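Statitden Early Years Play Library: Progress Report to the Camico Fund
Report date: 10/02/2025
Prepared by Kelechi Ugwu, Project Lead 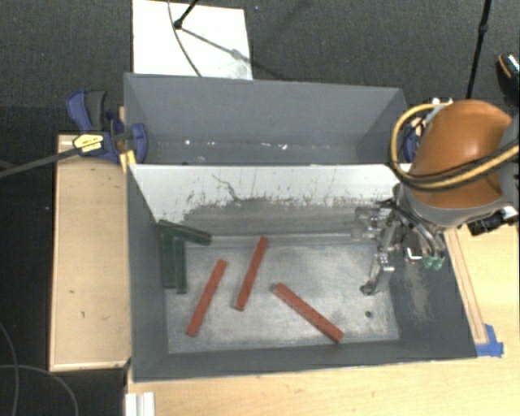
The play library lends toys, puzzles and building sets to families across the Statitden area. During the period covered by this report it made 1,439 loans, and 78 households joined for the first time. Membership remains free of charge. Families continue to ask mainly for sets that suit more than one age, and plain wooden blocks, such as the red-orange ones in the grey bin, are requested at both lending points. Jigsaws are borrowed less often than we had forecast, and we do not plan to buy more this year.

Lending points
The Nwosu Hall session now runs for three hours in place of two. The second lending point, at the Gostix Centre, opened later than agreed - the lease took longer to sign than the landlord had indicated - but has kept to its published hours.

Cleaning and repairs
All returned items are washed or wiped before they go back on the shelves. The written procedure was revised following the Fund's comments on our previous report, and a copy is attached as Annex 2.

Budget
Spending is within the approved total. There is an underspend on transport, which we ask permission to move to the storage heading. Shelving at Nwosu Hall is full and larger items are being kept in the corridor cupboard.

Next period
We will review late returns, translate the joining form and submit the full accounts in April.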